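Torkamdale Facilities Forum, November 2023
Session notes: Shared Refreshment Areas

Good morning, and thank you for attending. The Lotell building serves 748 staff from a single refreshment area, and over 300 cans are placed on its racks in a normal week. Today's session covers how those racks are filled and cleared.

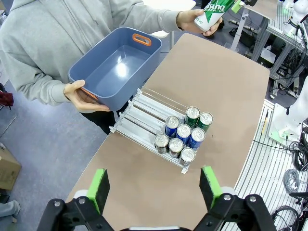

Restocking at Lotell now follows the procedure first tested at the Hullis site in April. Each lane is assigned one product, and the attendant works from a bin that can be held in one hand. A rack with cans grouped by color at one end and empty lanes behind them is simple to check from a few steps away. Blue cans stay with blue, green with green. Mixed lanes were the most frequent complaint in the Ilie survey - please pause here for comments.

Next slide: storage. Bins are to be wiped out before they go back on the shelf, and no bin should leave the refreshment area. Sites with fewer than 100 staff may keep a single bin.

Allow five minutes for questions, then hand out the restocking sheet.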